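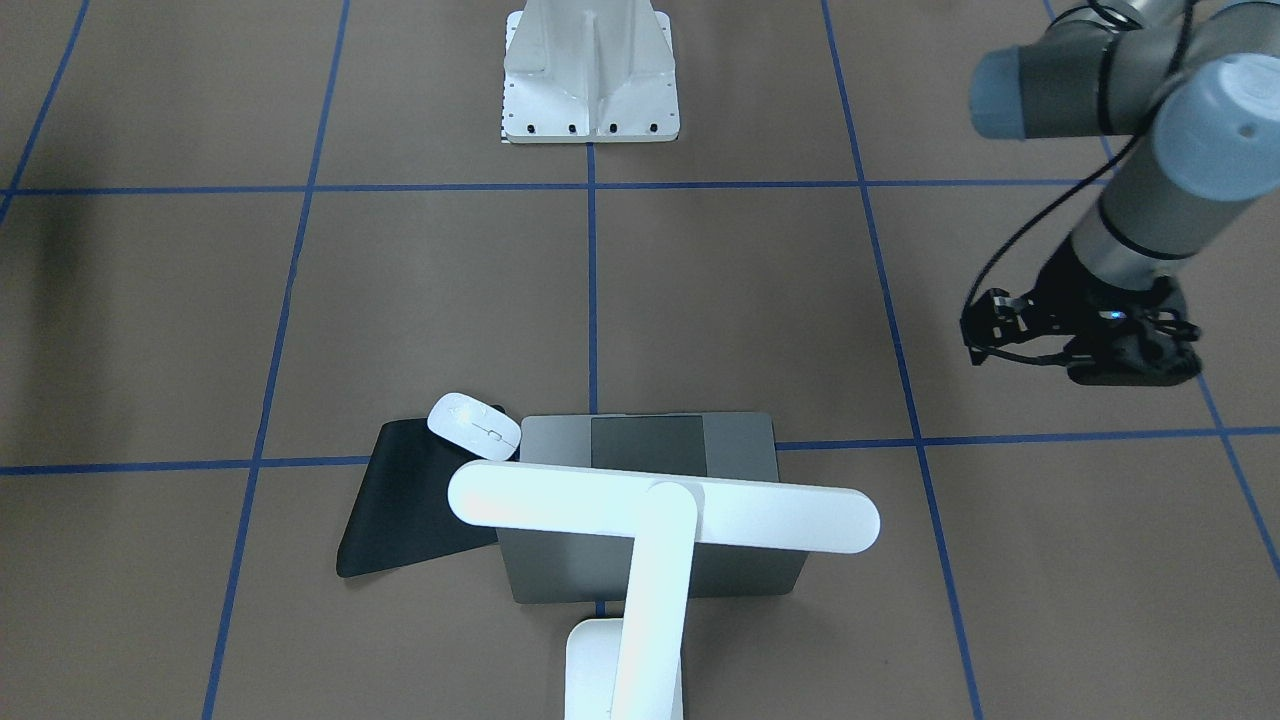 Why does the chapel at Dovau stand outside the village it serves?

The village moved and the chapel stayed. Until the river changed its bed, the houses of Dovau were on the low ground by the ford, and the chapel was built on the first dry terrace above them. When the ford was lost the families went up to the road, where the village is now, and the chapel was left in the fields between the two sites.

Our report deals with the building history of this chapel and with its ties to the mother church at Brarnora. It was written for the local history course and handed in on April 28, 2023.

Sources

We used the parish books of Brarnora, a land survey kept in the town archive, and a short printed guide to the churches of the valley, which has no footnotes. We visited the chapel in September and again in the winter, when the ivy on the north wall had been cut back and the older stonework could be seen. The guide gives 900 as the year of foundation. We found nothing to support this. The oldest entry in the parish books is a much later copy of a list of tithes, and it mentions only "the chapel at the ford."

The building

The chapel is a single room with a small apse at the east end. The lower part of the walls is river stone set in thick mortar. Above shoulder height the stone changes to cut blocks, and the windows belong to this upper part. We think the first chapel was lower and had a wooden roof, and that the walls were raised when the bell was hung. The west door is not in the middle of the wall. It sits to the south, on the side where the old path from the ford came up.

The floor was relaid in brick at a date we could not find. Two grave slabs were used again as steps, with the writing turned down, so we have no names from them.

Dovau and Brarnora

For most of its history the chapel had no priest of its own. A priest walked over from Brarnora to say Mass on feast days, and the dead of Dovau were carried back the other way for burial. The people of Dovau asked several times for their own font. The request was granted after a flood cut the path for a whole winter — the parish book notes that children had gone without baptism. From then on the chapel kept its own register, which has 624 entries before it closes.

Grellow, the hamlet on the other side of the stream, also belonged to the chapel. Its households paid 15 measures of grain a year toward candles and the roof. There was a long quarrel over whether they still owed this after Grellow built a shrine of its own. The last pages that deal with the quarrel are water damaged and we could not read how it was settled.

Open points

The field next to the chapel is called Diekmann on the survey. It may be the name of an owner, but we did not find the family in the register. The survey also shows a small square building east of the apse — possibly a charnel house or a shed. There is no trace of it above ground today.

We had hoped to date the mortar, but this was beyond what the course could pay for. A copy of our transcriptions from the register is kept with this report.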